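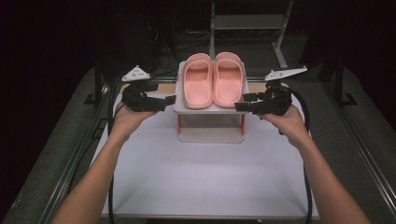
*Ladefoged Press*

The second volume of the Witstead Chronicles, **The Salt Road to Brullia**, will be released in hardcover and e-book this August. The novel follows the ferry pilot's daughter from Hitarberg into the drowned province, where the treaty signed in the first book has already been broken.

A signed edition of 1000 numbered copies is available for advance order through the Ladefoged web store. Orders open Friday at 9 a.m. and are limited to one copy per household. The audiobook - 21 hours, unabridged - will follow at a later date.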